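Home / Our Story / Contact

About Hotico

Hotico makes white tables. We also make a shelf, the Gilbert, but it was an accident and we'd like to keep the conversation on tables.

We started in Brondholm with 2 sawhorses and a strong opinion about corners, which we feel should be round. Since then we have sold 500 of the Kuvard, our plain work table, mostly to people who swore they would keep it clear. They draw on it. They cut things on it. Then they write to us in September asking how to get marker off.

So we put a Kuvard through the same treatment in our own shop. Pale matte tops are lovely and they forgive very little. Lines that have been partly wiped away leave thin gray streaks, and small scratches keep their own company at one end. We sell it anyway, and we use it every day.

There are three of us. The shop opens at 9, or whenever the kettle allows. 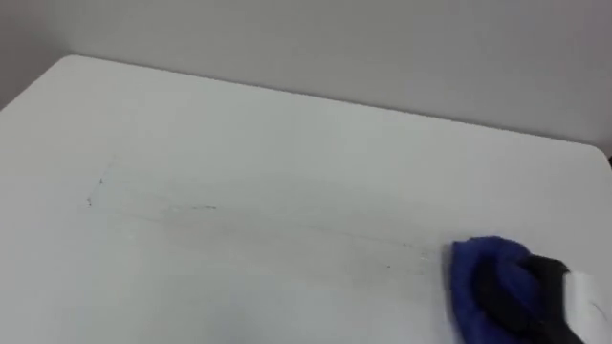
Caring for your Kuvard

Soft cloth, a little patience, and paper under the marker next time.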